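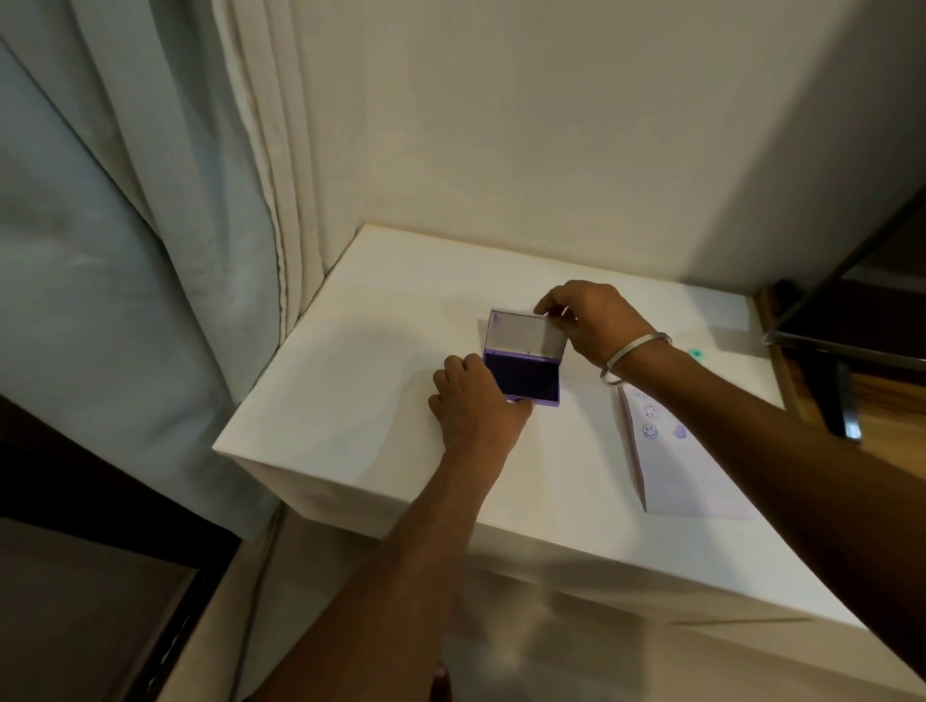

Ticket 3461: Date stamp prints too faint on incoming mail

Opened by: Seraina Lüthi, Widmer front office
Status: Closed
Priority: Low

Problem as reported
Received stamp comes out pale on the left half. Worse on the coated envelopes from Fistetti. Scans of those envelopes fail the date check in Fellik and drop into the manual queue. 75 items in the queue this morning.

Log

9:10 Asked for three test prints on plain copy paper. Left half faint on all three, so coated stock is only part of it.

9:40 Had her re-ink the pad with the water-based refill, a few drops along the left side, then wait 15 minutes with the lid shut. Test prints better but still uneven.

10:20 Found lint packed in the year band. Cleaned with a dry toothbrush. Prints even on plain paper.

11:05 Coated envelopes still smear. Moved the stamp position to the paper routing slip for that sender. Fellik reads the date from the slip without errors.

1:30 Queue rerun. Two left over, both keyed by hand.

Resolution
Band cleaned, pad re-inked, slip used for coated envelopes. Quick-dry ink requested for October order.

Related tickets
703 Fellik reads 1 as 7 in date field
2000 Routing slip template prints off center
Label printer skips every other label
Mail scanner feeds two sheets at once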